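Re: Horkbridge arm kit - simulator trial

September 21, 2022

Genivaldo Furtado wrote:
> Bendby want 600 for the kit and 100 a year for the
> simulator. Has anyone here tried it?

I've had the trial since May and wouldn't pay yet. The arm is nice to look at and the software loads without fuss.

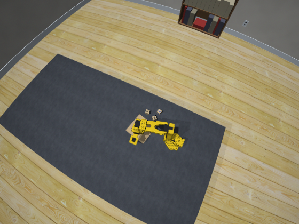 My quarrel is with the sales page. It promises "ready tasks", and I found 5, all with small cubes on a rug. 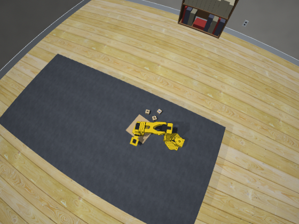 Ornuvance at least let you bring in your own objects. I asked Bendby twice and got a link to the brochure.

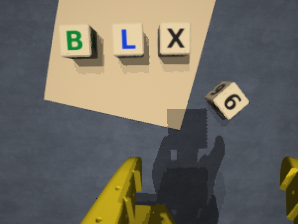
Spelling is the task they push hardest. Mine had B, L and X in a row on the tan sheet and a 6 off to the side - hardly a word. I'd wait for the 60 day refund in writing.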